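Search this site Go
Home Datasets Guides Contact
3 min read

# Lomach play-kitchen set

Hello, and thank you for stopping by! Lomach is a collection of 651 short recordings of a robot arm being steered by hand through small chores in a toy kitchen – moving blocks between the pot and the sink, mostly – so that a learning system can copy the movements. We began in February with rather grand hopes of 2000 recordings, and we may yet get there, but these seemed useful enough to share as they are.

Each recording holds the joint positions, the gripper opening, the video and one plain sentence saying what was asked for, such as "put the green cube in the pot". There are 4 chores in all, and the sentence is always written before the recording starts, never after.
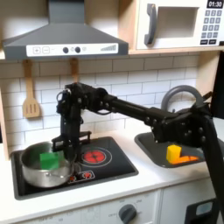
Nadège Jacquet wrote to us that the failed tries ought to stay in, as her own models learnt to recover from a bad grasp only once they had seen a few. We came round to her view, so failures are kept in their own folder, marked as such, and you can leave them out if you'd like.

## Before you train

Please split by session and not by single recording, or your test scores will flatter you. Version 2 mends the clock drift between video and joints; if you fetched the first one, do fetch it again.

Questions are very welcome – write to Ghassan Mansour or Sawsan Sabbagh, and tell us which chore you were using.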